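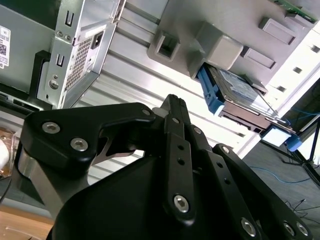
Jilta PC teardown set – readme, and a note about the bad runs

Hi, and thanks for downloading. Please read the part about the faults before you train on any of this, it will save you a weekend.

Jilta is a set of 138 runs of a robot arm working on old desktop computers, with the video from the wrist camera plus joint positions and gripper opening. I recorded it in our shop at Todness. Most of the runs go after the hard drive caddy, some go after cables.

What went wrong

In 57 of the runs the gripper opening is wrong in the log. One of the hex screws on a finger linkage had backed out a little (my fault, I never put threadlocker on it), so the finger lagged behind the motor. The log says closed and the fingers are still a few millimeters apart. I blamed the software for days! I rewrote half the Arnelero driver before I thought to wiggle the finger by hand.

The joint positions in those runs are fine. So is the video. It's only the opening you can't trust, and I didn't try to correct it, as the play in the joint got worse from one run to the next. They're marked slack = 1 in runs.csv.

There are also 2 runs where the arm kept pushing after the finger met sheet metal. The force limit was set in the Ambrosio config file, but a restart had put the default back and I hadn't checked. I hit the stop button both times. One case got a dent, the finger tip was OK. I left them in under the folder overforce because people working on fault detection asked for exactly this kind of thing, but don't mix them into your training split.

What I do now

Wiggle both fingers before each session. Read the force limit back from the controller after every restart – the file on disk doesn't count. Computers are unplugged overnight before they go anywhere near the arm, and hands stay out of the case while the arm is powered.

Known leftovers

The timestamps in overforce stop at the moment I pressed the button. The March batch will have a new column for measured finger position, same file layout otherwise.

Last edited Thursday, February 24, 2022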